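Sillance Help Desk
Ticket 901
Subject: Newsletter PDF prints with missing letters and wrong page order
Opened by: Beverley Kershaw
Assigned to: Holger Amundsen
Status: Closed
Priority: Normal

Beverley Kershaw, 9.20 am
The November newsletter won't print properly on the upstairs printer. On screen it is fine. On paper the letters "fi" and "fl" are missing wherever they come together, so "first" comes out as "rst" and "floor" as "oor". It is only in the body text. The headings are all right.

Also the pages are in the wrong order when I print it as a booklet. Page 14 ends up facing the inside front cover.

I have turned the printer off and on. I have also tried it from Jacinto's computer and it does the same.

Holger Amundsen, 9.48 am
Thanks. A few questions before I look at it.

Which program are you printing from, the PDF reader or the browser?
Is it the same with last month's issue?
How many pages does the file have?
Are you using the booklet setting in the print window or the one in the printer's own menu?

Please attach the PDF and the file it was made from.

Beverley Kershaw, 10.15 am
PDF reader. Last month's prints fine, I have just done one. 16 pages. I tick Booklet in the print window and I think there is something in the printer menu as well, which I have not touched.

Files attached. The layout was done by Dayana this time, on her laptop. Tímea did it before.

Holger Amundsen, 10.40 am
Got both files. I can reproduce the missing letters on our test printer, so it is not a fault with your machine.

Looking at the fonts list in the PDF properties:
October issue: body font embedded as a subset.
November issue: body font listed, not embedded. Heading font embedded.

The reader is swapping in its own font on screen and the printer is swapping in another one, which has no joined characters for fi and fl. That would give you the gaps.

Dayana, can you tell me which preset you exported with?

Dayana Villalobos, 11.05 am
I used "smallest file size" because the first export was too big to email. Tímea's laptop has a preset she made herself, mine only has the ones that come with it.

Tímea Fülöp, 11.12 am
Mine is called Newsletter print. It embeds everything and leaves the pictures at print quality. I can send the settings file to Dayana. It goes in the presets folder and then you restart the program.

Holger Amundsen, 11.30 am
Please do. Dayana, once you have it:

1. Open the layout file, not the PDF.
2. Export with Newsletter print.
3. Open the new PDF, go to File, Properties, Fonts, and check that every line says Embedded or Embedded Subset.
4. Upload it here. Don't email it, the mail server will refuse anything that size.

Beverley, leave the booklet problem for now. I want the fonts sorted first.

Dayana Villalobos, 1.25 pm
Done, new PDF uploaded. All the fonts say Embedded Subset. The file is much bigger.

Holger Amundsen, 1.50 pm
Printed a proof here. All the letters are present. I checked the first column of the parking notice against the screen and read down the members' list, where the gaps were worst.

Now the booklet. The printer log you sent over shows the job going through with booklet on twice, once from the reader and once from the printer's saved defaults. The pages are being arranged into booklet order and then that order is being arranged again. It is probably left over from the Pornska flyers, which were set up at the printer itself.

Beverley, at the printer: Menu, Copy and Print Defaults, Finishing, Booklet, Off, Save. Then print from the reader with Booklet ticked, both sides, flip on short edge.

Beverley Kershaw, 2.30 pm
Page order is right now. Letters are right too.

One more thing while you have it open. The page number on the inside back page looks different from the others. It is in the text and not at the foot, and I don't know if it is meant to be. I have copied that page in below.

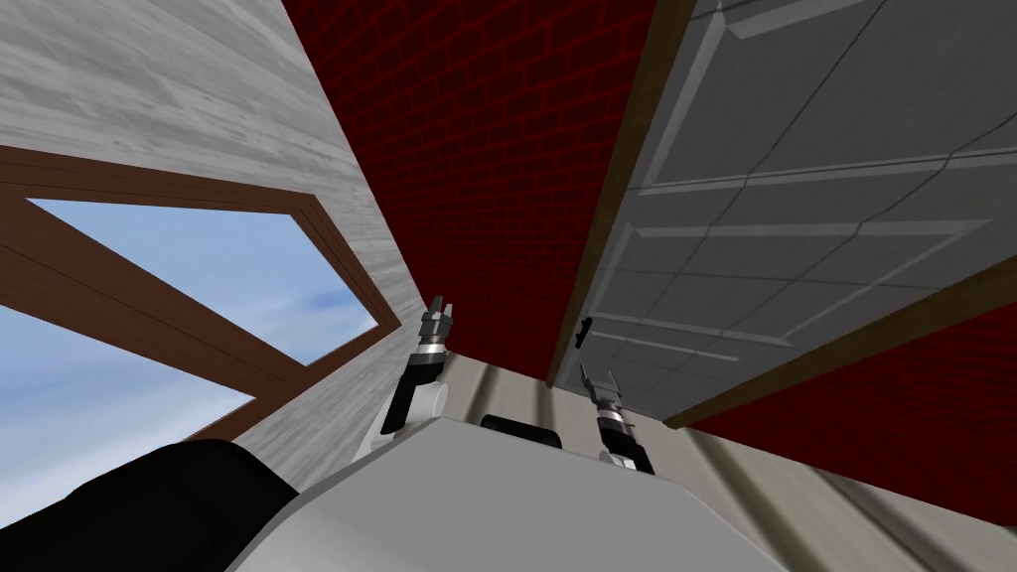

Vol. 2, p. 16

Room bookings for the winter

The upper room can be booked from November. Please put your name in the book by the door and say whether you need the tables. Evening bookings finish at half past nine. If you are last out, turn off the heater at the wall switch as well as on the front.

Keys are kept by Jacinto Ocampo. Please return them the next morning.

The Bermúdez talk has moved to the lower room.

Holger Amundsen, 2.55 pm
That is a text box. The other pages take their number from the master page and this one has had it typed in by hand, with the master turned off. It will print as you see it. If the page moves in a later issue the number will not change with it, so it is better put right.

Dayana, select the page in the Pages panel, apply Master A, then delete the typed line. Check that the picture has not shifted, it is anchored close to that box.

Dayana Villalobos, 3.20 pm
Applied the master and deleted the line. The picture did move down a bit, I have put it back. New PDF uploaded, same preset.

Beverley Kershaw, 4.05 pm
Printed one copy, checked it, and now running the rest. Page numbers are all at the foot. Happy for this to be closed.

Could the preset go on Jacinto's computer too? He is doing the layout when Dayana is away.

Holger Amundsen, 4.15 pm
Added to his machine over the remote link. Jacinto, it will show up next time you start the program.

Resolution notes
Cause 1: PDF exported with a preset that does not embed the body font. Fixed by exporting again with Newsletter print.
Cause 2: booklet order applied in both the reader and the printer defaults. Fixed by turning it off at the printer.
Cause 3: page number typed by hand on the inside back page. Fixed in the layout file.
Related: Stevesora label template, same font, not yet checked.

Ticket closed by Holger Amundsen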